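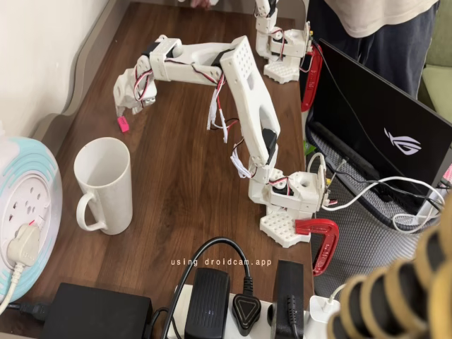

Macarena Riquelme wants to know why, if the remake is so bad, we have to watch it twice. Fair question, and it came up in the first 15 minutes of last session, so I'll answer it in writing and save my voice. You watch it once to find out what happens. You watch it the second time with the sound off, and by then you should have stopped caring what happens, which the film makes easy.

Film History, Unit 4: The Remake and Its Alibis

What we covered

A remake always has to explain why it exists. Studios used to do this quietly. In the early sound years the excuse was obvious: the silent version couldn't talk. Then came color, then wide screens, and each one let a producer dust off a script he already owned and call it a fresh start. Owning the script is the part to underline. Story rights cost money, and a studio that had paid for a plot once saw no reason to pay for a different one.

Our main case is Nzioka, in both versions. The first is a tight little thriller about a ferry pilot who carries the wrong passenger. The second is the same thriller with a love interest, a dog and a much longer ending. Most of you preferred the dog.

Three kinds of remake came up. The first repeats the plot and updates the furniture. The second moves the story to another country and finds that half the jokes stayed home. The third keeps the title and very little else, presumably for the sake of people who buy tickets by title. Nzioka belongs to the first kind, though Njoroge Simiyu argued for the second on the grounds that the harbor has clearly moved to a different ocean. I have thought about this more than I would like and he may be right.

Terms you will need

Source text: whatever the remake is taken from. Sometimes this is the earlier film, sometimes the novel behind it. Directors nearly always say the novel. Compare the shots before you believe them.

Quotation: a shot, line or piece of music lifted on purpose, in the hope that you will notice.

Borrowing: the same thing, in the hope that you won't.

Fidelity: closeness to the source. Use this word carefully. "It isn't faithful" is an observation, and a paper that stops there gets a C. 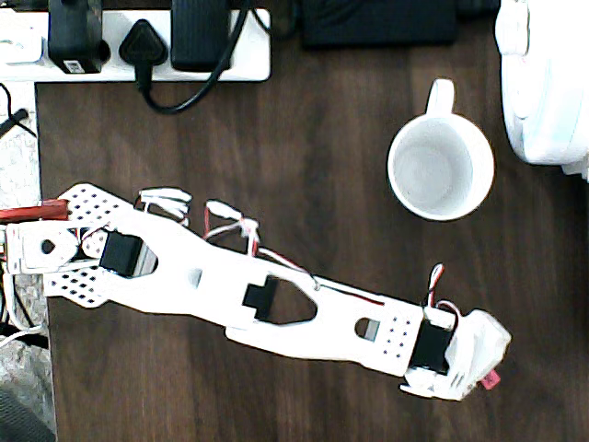
Reading and viewing for next time

Watch Plindus, the original only. It is slow for the first 7 scenes and then somebody opens a letter. Keep notes on where the camera stands during the letter – we will spend most of the hour on it, and "in the room" will not do as an answer.

Read the chapter on Wonance in the course packet, skipping the author's long quarrel with another author. Pay attention to the pages on casting. Wonance was remade with its original star playing the father of his old character, and the audience is plainly meant to enjoy the joke. Ask yourself whether the film works for a viewer who doesn't get it.

Short paper

Pick one scene that appears in both versions of Nzioka and compare them. Two pages, double spaced. Leave out the plot summary; I have seen both films more often than their editors did. Choose something small. The scene where the pilot pays for his coffee is better than the storm, which has defeated stronger writers than you.

Papers on Trolitz are also allowed if you ask me first. There are four versions, so say which ones you mean, and please don't rely on the poster, which is the same for all of them.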